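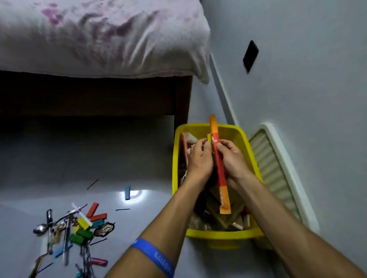 What should a home-built sorting arm be able to do before anyone adds a learned grasping model to it?
It should release an object reliably. Most hobby arms can close on a block or a pen within a few evenings of work. Far fewer can let go of a strip of tape, a hair tie or a foil packet over the correct bin, and the model does nothing to fix that.

I have held this opinion since the second version of Todar, a tabletop arm I am building in a spare bedroom, with the machining done at Yorath, a shared workshop across town. The intended job is narrow. Small household items go in as a heap and come out in nine bins. The arm has five joints, hobby servos at the wrist, a geared stepper at the base and a parallel gripper with printed fingers.

In the first long run I logged 623 pick attempts. Of these, 207 failed. I had expected the failures to be perception errors, and I had already started labeling images to correct them. When I went through the log line by line, the largest group was objects that had been found, gripped and lifted correctly and then stayed on the finger pad after the jaws opened. The silicone I had chosen for grip was the cause. A harder pad with a shallow groove cut across it removed most of that group and cost one evening.

The second largest group was tangles. A cable is a single object to a person and a region of texture to a depth camera. If the arm lifts one end, everything resting on the coil moves, and the position estimates for those items are now wrong. Todar then spent up to 90 seconds rescanning before it tried again. 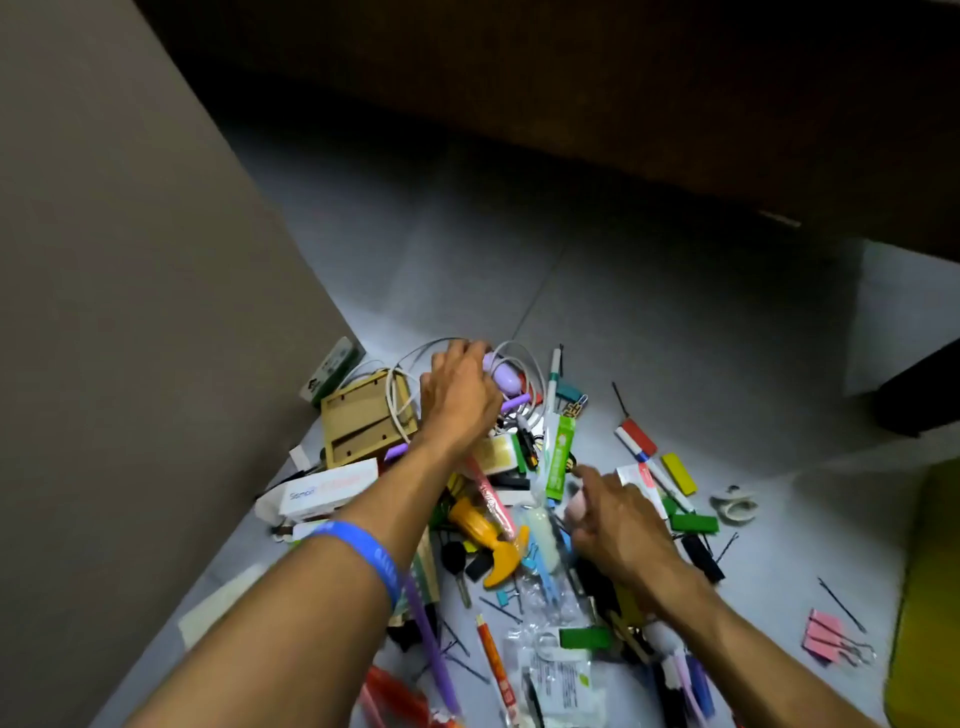
Loose items and a coiled white cable on the floor tiles during a manual sort.

Anyone designing a machine for this task should do it by hand first, at length, and keep notes on the order of moves. My own notes show that very few of them were plain picks. A large share were presses and drags: one hand holds the heap still while the other takes something away from it. A single arm has no equivalent. I tried a passive substitute, a weighted comb lowered into the tray, and it works on cards and packaging. It does not work on cable.

Bujar Leka, who runs the mill at Yorath, disagrees with me about this. His position is that the second arm is cheaper than the time I have spent avoiding it. On parts cost he may be correct. My objection is to the calibration. Two arms sharing a tray need a common reference, and on a bench that gets bumped the reference drifts. I would accept a fixed clamp with one degree of freedom, and there is a sketch of one in the project folder. 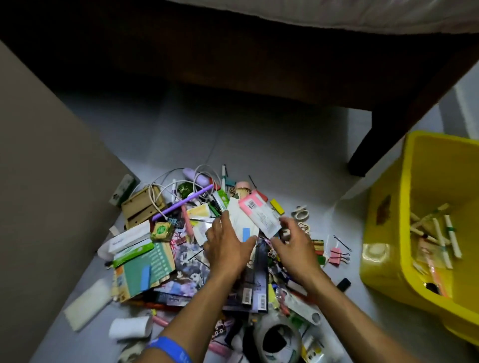 Packaging, cables and stationery in one heap, with the yellow bin at right.

The wider complaint concerns how home builds are shown. A demonstration with six colored cubes on a mat tests the arm under the conditions where it has least to do. Paper, clear plastic and flat cards belong in the test set from the first week, along with whatever comes out of an ordinary drawer. Success rates should be published with the object list attached and with drops counted separately from misses.

The clamp will be cut in December if the mill is free. Until then the cables are pulled out by hand before the tray is loaded, and the log says so.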